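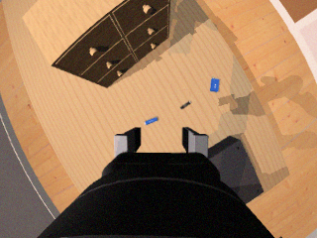

Progress report to the Nilta program office: teleoperated demonstrations for drawer and small-object tasks
July 26, 2021
By Maham Farooqui

1. Period covered

Work completed under the Tillman work package since the June report. Collection in simulation continued throughout. No hardware time was used.

2. Demonstration collection

The operator drives the arm remotely with a six-axis hand controller and sees two views, one from the wrist and one from a fixed viewpoint beside the table. Joint positions, gripper state and both image streams are logged at 15 Hz. The set now stands at 1,377 demonstrations, of which 800 were recorded this period. Alper Avcı recorded most of the new ones and trained the second operator.

The task is unchanged. A six-drawer cabinet stands on the table with three small objects between it and the arm. The operator opens a named drawer, picks up a named object, places it inside and closes the drawer. Object positions are randomized at reset; the cabinet shifts within a small area and rotates slightly.

3. Changes to the simulator

The Zorness build was updated to correct contact behaviour at the drawer handles. In the earlier build the fingers could slip through a handle when the wrist approached at a steep angle, and operators had learned to compensate with an unnatural sideways pull. Demonstrations showing that pull have been flagged and are excluded from training.

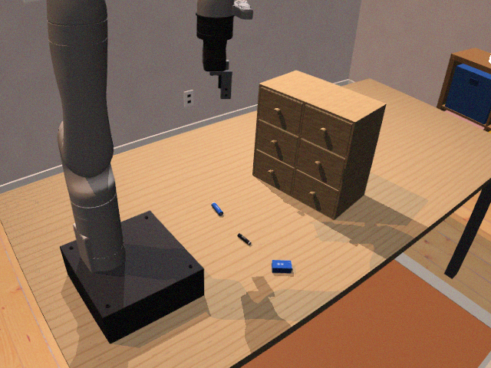 Each episode starts with all drawers closed and the gripper raised clear of the objects. We considered starting from random arm poses but deferred this, as operators lost time recovering from awkward configurations and the logs filled with motion unrelated to the task.

4. Training results

A behaviour cloning policy trained on the filtered set completed the full sequence in 77 of its evaluation episodes, against a target of 100. Most failures came at the grasp. The two cylinders are short and lie on their sides, and the policy tends to close early when one is angled across the fingers. Drawer opening is no longer the main source of error.

5. Issues

Operator fatigue remains a limit. Sessions are now capped at up to 15 minutes. The Plustov controller also drifts in yaw after extended use and must be re-zeroed between sessions.

6. Next period

Collect additional grasp-only segments for the cylinders, rerun the evaluation with wrist view only, and deliver the annotated logs. No change to budget or milestones is requested.

0 comments
2 shares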